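4.3 Teaching a panel map in Skiltau

A panel map tells the planner where each control is and how the hand may approach it. Make one map per cabinet.

1. Put the arm in Hold and open Maps > New.
2. Move the head until both doors are in view, then select Capture.
3. Check each label Skiltau proposes. Lit and unlit lamps are stored as separate states — correct any that are wrong.
4. Mark every emergency stop as Keep Out. Set the margin to 16 mm.
5. Select a target switch and run Approach Only. The hand stops short of the control. 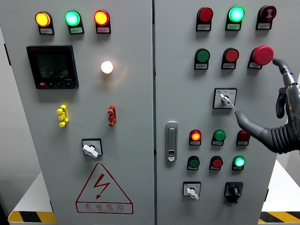 Figure 4-2. Hand at the right door, close to the selector switch and emergency stop.

CAUTION: Keep Out applies to the planner only. It has no effect when you jog the hand by hand control.

6. If a finger enters a margin, the log shows code 129. Lower the wrist and repeat step 5.
7. Select Save.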